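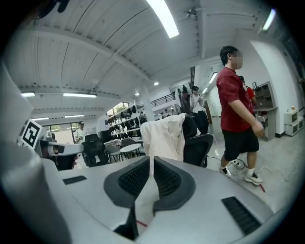
Why Does Everybody Miss the 16? A Report on Bus Waiting in Clekport

Final report, Intro to Urban Studies

I should say up front that I picked this topic because I was mad. I live at the far end of the Clekport line and I take the 16 to campus, and last fall I missed it so many times that my lab partner started saving me a seat near the door so I could sneak in. So when we were told to study "a small problem in a public place" I already had mine.

The question I started with was pretty simple: how long do people wait at the Voriveck stop, and is it as long as they think it is? My instructor told me to split those up, which was good advice, and it's how the rest of this report is set up.

What I did

I sat on the low wall across from the stop with a clipboard and my phone timer. I did this on mornings in October, always starting at 7:30 and going until my first class, so I have nothing to say about evenings. When somebody arrived at the stop I started a row, and when they got on a bus I wrote down the time. Then, if they looked like they wouldn't mind, I went over before the bus came and asked how long they thought they'd been standing there. I ended up with 71 people timed. Of those, 60 gave me a guess. The rest had earbuds in, or said no, or the bus pulled up while I was halfway across the street (this happened a lot, and once I dropped the clipboard in the gutter and lost half a page to a puddle).

I rounded everything to the nearest minute. I know that's rough, but people don't answer in seconds. They say "oh, ten minutes?" and that's your data.

What I found

People guess high. I expected that, and so did the two articles I read for the background section, but I didn't expect how much the weather would matter. On the dry mornings the guesses were pretty close to my timer, and a few people even guessed low. On the wet ones they were all over the place. One man in a very nice raincoat told me twenty minutes when I had him at six. I didn't argue with him.

The other thing was the sign. There's a timetable on the pole at Voriveck, but it's mounted behind a scratched plastic cover and you have to get your nose right up to it. People who walked up and read it tended to give better guesses than people who didn't. I want to be careful here, though — maybe the kind of person who reads a timetable is just the kind of person who keeps track of time. I can't separate those with what I have.

And the bus itself? It was late, but less than I'd been telling everybody. The worst one I recorded was 16 minutes behind, which is funny given the route number, and most were only 2 or 3. My angry theory from the start of the semester was that the 16 runs whenever it feels like it. My own numbers don't back me up, so I'm stuck with admitting that I also just leave the house late.

The Kovačević corner

I added this part after the midterm check-in. Right behind the stop there's a bakery called Kovačević, and it has an awning, and on rainy mornings half the line isn't at the stop at all. They're under the awning with a roll in one hand, watching the corner. At first this messed up my rows, because I didn't know if they were waiting or shopping! I decided to count anybody who later got on the bus and to start their time when they came under the awning.

I wish I'd marked down who was standing where. My hunch is that the awning people guess lower, because they're dry and they have something to eat, and that would fit with what I read about shelters. But it's a hunch. My rows just say "arrived" and "boarded."

What I'd do differently

Bring a friend, mainly. One person timing and one person asking would have gotten me a lot more guesses. I'd also pick a second stop without an awning to compare — the one by the Varneo building would be good, it's wide open and the wind comes straight down the street. And I'd put the clipboard on a string.

My raw tables are in the appendix, including the puddle page, which I copied over as best I could.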